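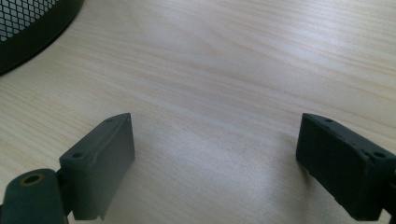 Data Collection | Workshop Notes

January – by Birutė Rebane

2 min read

The desk-tidying set now stands at 1838 accepted demonstrations, recorded with hand-held grippers at the Plovham and Estano sites. A further 223 were rejected at review and will not be repaired. The raw recordings are kept in a separate folder for anyone who wants to study the failures.

Most of the rejections fall into two groups. In the first, the operator began moving before tracking had settled, so the opening part of the path jumps. In the second, the fingers left the camera's view of the object for too long during the approach, and the grasp could not be matched to anything the policy would see at run time. Operators should hold still at the start until the tone sounds, then approach at a steady speed. Fast wrist turns remain the largest single source of lost tracking, especially over plain desktops with little texture.

Start positions are the other weak point. A check of the Plovham recordings showed that nearly all of them began with the gripper low and close to the object. A policy trained on these does well from that position and poorly from anywhere else. From this round, each operator will work through a sheet of 8 start positions, in the order given, and include approaches that pass near a bin or pen holder without touching it. Mesh containers are to stay in the mix. Their depth readings are noisy, and we would like the noise in training as well as in testing.

Finger width is now logged in millimetres at every time step. Older files stored it as a fraction of full travel, and the Lotia converter handles both. Please calibrate with the fingers fully open and then fully closed before each session, and again after any change of finger pads. Worn pads shift the closed reading enough to matter with thin items such as cards and rulers.

Doucet will run the next training job once Estano has sent about 40 more demonstrations from the new start sheet. The held-out desks stay the same, so the results can be compared with the last run. Uploads close on Friday at noon – late files go into the following round.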